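From: Niloufar Fallahi
To: bimanual-users
Date: September 11, 2019
Subject: Re: Vorkine two-arm bench kit, is it worth the upgrade?

Mebrat Mamo wrote:

> We have a quote from Hultel for the Vorkine bench kit, two arms with
> the matched grippers and the Relora control software. Our current
> setup is a pair of older arms that never agreed on a common base
> frame, so I am tempted. Before I sign I would like to hear from
> someone who has run it on two-handed tasks. Specifically:
>
> - does the base calibration hold between sessions
> - are the grippers usable on thin or rigid parts
> - how bad is the cable routing
> - is the service plan worth paying for
>
> The sales sheet covers payload and reach and not much else.
>
> Mebrat

Mebrat,

We have had the kit on the bench since July. Answers in your order, then notes on the task we are running now.

1. Base calibration

It holds, provided you do not move the table. The Relora routine touches both arms to a shared fixture and solves for the offset. We log the residual at the start of every session and have 617 sessions on file. Drift was small until someone re-leveled the table feet, after which the right arm was off enough to miss a grasp. We redid the routine and it went back to normal. Put it in your startup script and refuse to run if the residual is over your limit. The software will only warn you.

2. Grippers

Fine on rigid parts with a defined edge. On thin sheet material the fingers tend to push the part away before they close on it. The stock finger pads are too hard for glossy surfaces. We replaced ours with a softer pad and lowered the closing force, and slips went down noticeably. The force setting is in percent of maximum with no units given anywhere in the manual. I asked Hultel for the conversion and was told it is on a list.

3. Cables

Poor. The cable leaves each arm low down and needs slack for the full wrist range, so you get a loop lying on the work surface. Clips supplied with the kit are too small for the cable. If you plan to have loose objects near the base of either arm, build your own strain relief first. Gebretsadik sells a swivel guide that fits after some filing – ours has been on the left arm for a month without trouble.

4. Service plan

We took the first-year plan. Two tickets so far. One was a failed encoder, replaced quickly. The other was a software question about synchronized stops (if one arm faults, the other finishes its current segment before it halts). They call this expected behavior. I do not agree, and you should test it at low speed before you put anything breakable between the arms. I would pay for the hardware part of the plan and skip the software part if they let you split it.

Current task

We are working on two-handed handling of a small tilting whiteboard, the kind that sits in a stand with a knob at each side. The arms approach from opposite sides. The intended motion is to hold the board with both grippers and change its angle while the stand stays put. It is a fair test of the kit because timing errors between the arms turn directly into side load on the pivots.
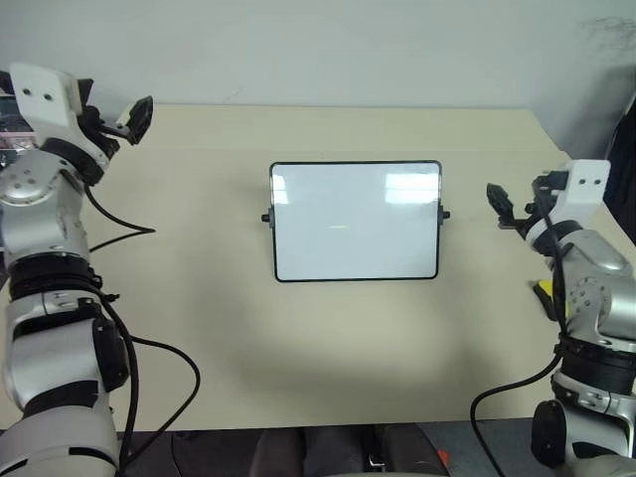 Settings for this task

- Control rate: default. Raising it gained us nothing.
- Approach: both arms to a pre-grasp pose, then a joint wait, then close. Do not let either gripper close early or the stand walks sideways.
- Closing force: 32 percent with the soft pads.
- Stop behavior: our own watchdog, which commands a halt on both arms when either one reports a fault.
- Vision: glare on a blank glossy board confuses the edge finder. We find the dark border and ignore everything inside it.
- Logging: turn off the joint torque stream unless you need it. It filled our disk at trial 951 and the run ended there.

If your tasks need both arms on one object, I would buy it, with money set aside for pads and cable guides. If the arms mostly work separately, keep what you have and fix the base frame. I can send the watchdog script and the startup check off list, just tell me which Relora release is on your quote.

Niloufar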